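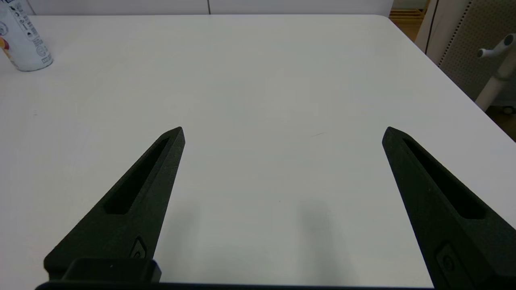 Notebook, Moston bench, 5 April 2021

Found it! The mystery stop that has been eating our runs since January is a homing fault, and I can make it happen on demand now, which makes me happier than it should on a Monday. Quick recap for Salma, who missed the fun: the arm goes through its moves fine, then the gripper controller throws a position error and the whole cell drops to a protective stop. We blamed the power supply, then the cable, then each other. Today I left the gripper fully open over the bare white table with nothing between the fingers, both tips well clear of everything, and just cycled it. No part to squeeze, no load, so any error had to come from the gripper itself or from what the controller believes about it. The one can standing off to the left stayed where it was, well outside the gap.

Encoder range should be 0 at closed and 3,000 at open. First cycle after power-up: fine. Kept going, closing to light contact and opening again. On cycle 797 it stopped with the readout stuck at 2,287 and the fingers wide open to the eye. So the controller thought it was partway and pushed for more travel that wasn't there, current went up, stop. Lovely clean failure.

Did it three more times after re-homing. It stopped every time, though not at the same cycle (didn't write those down, sorry, I was too excited and the log only keeps the last fault).

What I think is going on: the Trindbridge firmware re-zeros on any contact it feels near closed. If the fingers touch a hair early, zero moves, and it never moves back. The error piles up a little at a time. It would explain why the long Harngate jobs fail and the short demo ones never do, and also why power cycling "fixes" it. We've all been power cycling it for months!

Not proven yet. A slipping coupling would look a lot like this. Doaa wants paint marks on the shaft and the hub before we touch any firmware, and she's right, it's a five-minute job.

Safety bit, please read: when it faults, the fingers hold force until the stop is acknowledged, and when you acknowledge it they can jump. Mine went from open to closed with no warning. My hand was on the pendant, not in the gap, but I had been about to reach in and check the fingers. Until this is sorted, air off and drive power off at the wall before anybody touches them. E-stop alone does not count. I've taped a note to the pendant.

To do
- paint marks, then rerun from a cold start (me, tomorrow)
- turn off auto re-zero, same test, same speed
- log every fault, not only the last one (Salma, can you?)
- Doaa Metwally to ask Nasr if their unit has the same firmware
- no Harngate runs overnight until the paint test is done

Salma Ghoneim has the spare coupling in her drawer if it comes to that.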